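Trillutitz lab collects kitchen examples for two-armed robots

February 20, 2018

TRILLUTITZ - A research group in Trillutitz has started to collect examples of simple table work for a learning system which will control robots with two arms. The work is done in the former print hall on the canal side, where the company Jasura moved its laboratory last year.

The project has the name Trarkamura. Its purpose is to teach a robot how to handle small things that people use every day in a kitchen or in an office break room. These are things like packets, mugs, bottles and plastic boxes. For a person such work needs no thinking, but for a machine it is still difficult, especially when the objects are light, soft or do not always keep the same shape.

The examples are made by people. An operator guides both arms through a task from beginning to end, and the computer saves the movement of every joint together with the pictures from the cameras. One such recording is called an episode. After many episodes, the learning system should be able to repeat the task also when the objects lie in other places than before. 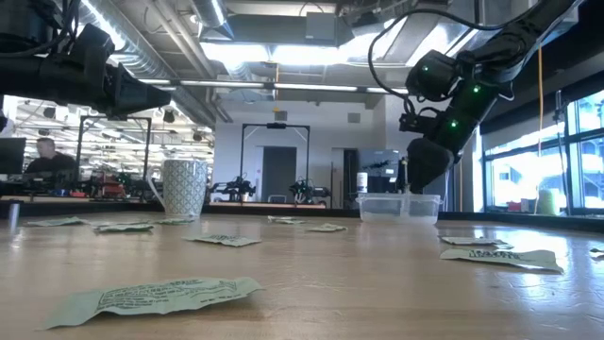 Vol. 9, No. 6

For the present round, small pale green packets are spread over a light wood table, with a mug and a clear plastic container near the back. The packets are an important part of the test, the group says. They can be flat or wrinkled, and they can lie close to each other, so the gripper must come from the right side and with the right height. Light that reflects from the table top makes the job of the cameras harder. The group decided to keep the daylight in the hall, as a normal kitchen has it too.

Operators work in shifts and each of them first receives training of roughly 16 hours. In this time they learn to move slowly and evenly, and to avoid stopping in the middle of a movement. Episodes with a mistake are not thrown away. They get a mark and are stored separately, and the group wants to study later if the system can learn also from them how to correct itself.

Between two episodes the operator changes the places of the objects by hand. According to the laboratory, this takes a big part of the working day, but it cannot be left out. In an earlier attempt the packets were put always in nearly the same positions, and the robot could then not find them when they were moved by the width of a hand.

The collection plan contains 40 different tasks. Among them are putting packets into a container, moving a mug by the handle and clearing a table. Jasura shares the work with the technical school Valcárcel, which checks the recordings and writes a short text label for each one. Students of the school can also apply to work as operators.

The first part of the collection will be closed in March. After this the group will train the system and try it on objects that were not used in the recordings. The laboratory has not yet decided if the data will be open for other research groups.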